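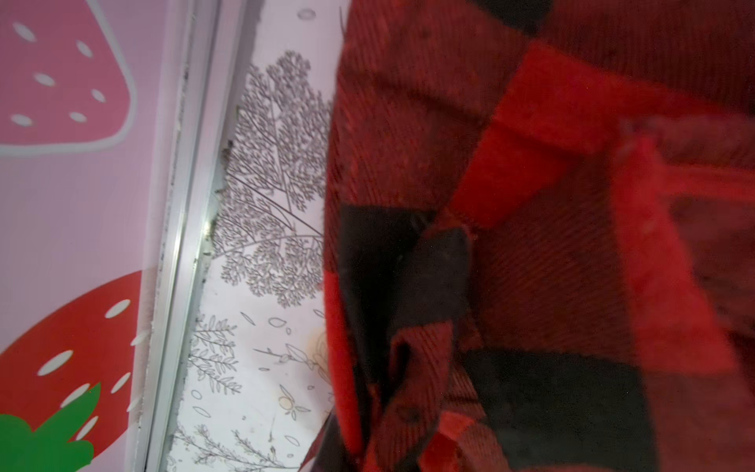

Hello all, I've been meaning to answer Rasha about the dahlias since before the frost got mine. I left it too late last year and lost half the row, so this time I had them up the morning after the leaves went black, and then sat on the back step for ages picking soil out of the crowns. Red and black check flannel was the right thing for that job, because it's brushed and warm and you can wipe your hands down it (it shows every bit of lint on the black squares, but who's looking at the allotment!).

Rasha Ghanem wrote:
> Does anyone on heavy clay leave their tubers in? I've got 3 big
> clumps by the Flostgate fence and no shed. Demetrius says mulch
> them and hope. I don't much fancy hoping.

Right, so, clay. I wouldn't! I'm on the low side of Trorum and the wet does for them long before the cold does. The ones I left in came up in spring as brown porridge, and I'd put a good thick mulch on too. If you were up on the sandy bit near Zhenhua I'd say go for it, but you're not.

What I do now is cut the stems down to a hand's width, lift with a fork from well out, and stand them upside down for a fortnight so the hollow stems drain. Then into crates with barely damp compost, crowns showing. You don't need a shed – mine live under the spare bed, and Yuzhen keeps hers in the cupboard under the stairs. Anywhere dark that doesn't freeze. Have a look at them in December, and if one's gone soft cut it off before it spreads to its neighbours. If they're wrinkling, a quick mist is plenty.

Label them as you lift, by the way. I've got more than 65 tubers and 2 crates of those are "pink, possibly".

Happy to take one of your clumps as a spare if you're worried, there's room under the bed.

Märta Nygård

Reading time: 2 minutes

Comments

Yuzhen Qin: Cupboard still going strong. I wrap mine in newspaper and skip the compost, less mess on the carpet.

Demetrius Obi: I stand by mulch. Mine came through fine, though I am on a slope.

Zhenhua Yan: Can I swap you a pink possibly for a dark red one?

Contact the list owner | © Trorum Growers' List | Back to top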